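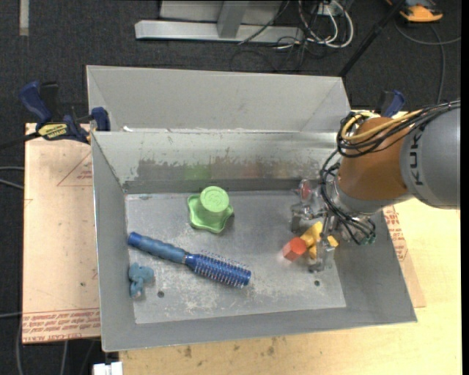

*Cubetas grises de metal, con un juguetito azul y una pieza verde claro.*

# El nocturlabio de Skendon

Cuando Mitali Fakir heredó el taller de su tía, que en realidad era la mitad trasera de una mercería con su olor a cera y a botones viejos, heredó también un nocturlabio de latón al que le faltaba la aguja. Su tía lo había comprado en Skendon, en una subasta de agosto en la que llovió tanto que los demás compradores se marcharon antes del almuerzo, y lo guardó durante años envuelto en un pañuelo de lunares, entre las facturas de la luz y un misal que no abría.

Era un instrumento pequeño, de los que cabían en el bolsillo de un piloto, con un disco para los meses y otro, dentado, para las horas. De noche se miraba la Polar por el agujero del centro y se giraba la aguja hasta las estrellas de la Osa; luego, con los dedos, se iban contando los dientes a oscuras. A Mitali aquello de contar las horas con la yema del dedo le parecía una de las cosas más bonitas que se le habían ocurrido a nadie, y se lo explicaba a las clientas mientras les medía la cinta – a algunas, las pobres, más de una vez.

Sandamali Howlader vino a verlo una tarde de frío, con la lupa colgada del cuello y los zapatos empapados. Había catalogado los relojes de sol del museo de Medonik y hablaba de ellos como quien habla de unos primos difíciles. Se sentó, aceptó el té, dejó que se le enfriara, y pasó un buen rato sin decir nada, dándole la vuelta al latón bajo la lámpara.

–¿Ha visto usted este diente? –preguntó por fin.

Mitali lo había visto, claro. Había uno más largo que los otros, el de la medianoche, para que el piloto supiera por dónde empezar. Pero Sandamali se refería al siguiente, que estaba gastado casi hasta la raíz, romo y brillante como el canto de una moneda.

–Alguien hacía siempre la misma guardia –dijo–. Noche tras noche, el pulgar en el mismo sitio.

Se quedaron las dos calladas. Fuera pasó el autobús de Lodus con las ventanas empañadas, y en la mercería sonó la campanilla, pero Mitali no se levantó. Pensaba en su tía, que padecía de insomnio y que a eso de la una bajaba siempre a la cocina en bata, con la excusa de cerrar bien el gas. Pensaba en el pañuelo de lunares, y en que nunca se le había ocurrido preguntarle por qué había pujado.

–Puedo hacerle una aguja nueva –ofreció Sandamali–. Tengo latón viejo, de un reloj que ya no tiene arreglo. Serían 56, con el trabajo incluido.

–¿Y si la de verdad aparece?

–Entonces me devuelve la mía y tan amigas.

Mitali dijo que se lo pensaría, aunque ya se lo había pensado. Cuando se quedó sola apagó la lámpara, puso el pulgar sobre el disco y buscó a tientas el diente largo. Después corrió el dedo un poco más allá, hasta el hueco liso, y lo dejó allí mientras en la tienda la clienta volvía a tocar la campanilla y preguntaba si quedaba hilo gris.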